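Daltska (play)

Daltska is a stage play in two acts, first put on by the Prindum company in a converted grain store in Baran, and I've been meaning to write a proper entry on it for ages. I've seen it four times now (twice on tour, twice at home in Baran), so forgive me if I wander a bit.

Plot

The story follows two sisters who inherit a ferry and can't agree what to do with it. The elder wants to sell up and move inland, the younger wants to run it through one last winter, and their late father turns up every so often to correct their knots. Most of the first act takes place on the landing stage. The second is set entirely on the water, in fog, and has hardly any plot at all, which I love and my mother couldn't stand!

Background

Prindum started out doing puppet shows and short comic pieces, and Daltska was their first full-length play. The script grew out of workshops, so the programme credits the whole company. An early version ran to three acts with a wedding in the middle. That went before opening night, though you can still hear a bit of the wedding tune on the accordion just before the interval.

Staging

The cast is five, with everyone apart from the sisters doubling up. There's one fixed piece of scenery, a sloping deck that the actors turn by hand, and the river is all done with sound: buckets, chains, a wet rope dragged over boards. The grain store seats 40 on benches, so at home you get splashed. On tour it has played to much bigger rooms, the largest being the Datetard, which holds some 2,000, and I did feel the fog scenes got a little lost up there in the balcony. 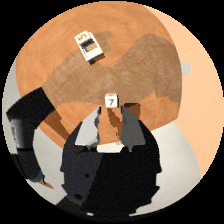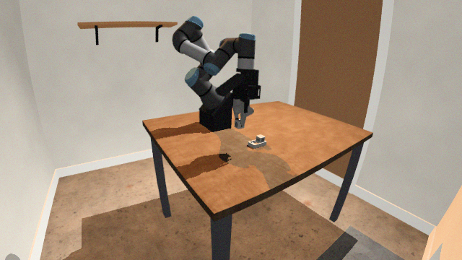

Reception

Prindum's noticeboard filled up quickly after the Datetard dates, and one reader wrote that the second act was twice as good from the back, where the voices seemed to drift in from nowhere and you stopped caring which sister was speaking. I don't agree, but plenty of people did. The local papers were kinder to the first act, and nearly all of them singled out the father's speech about ice, a lovely bit of writing that lasts 15 minutes and never feels it.

Revivals

The play came back in June with a new younger sister and a shorter ending. In the original she ties up the boat and walks off whistling. In the revival the lights go down while she's still holding the rope, and I go back and forth on which I prefer (the whistling, most days). The script has been printed once, as a thin paperback with the cut wedding scene at the back, and it's well worth picking up if you see a copy on the stall in the foyer.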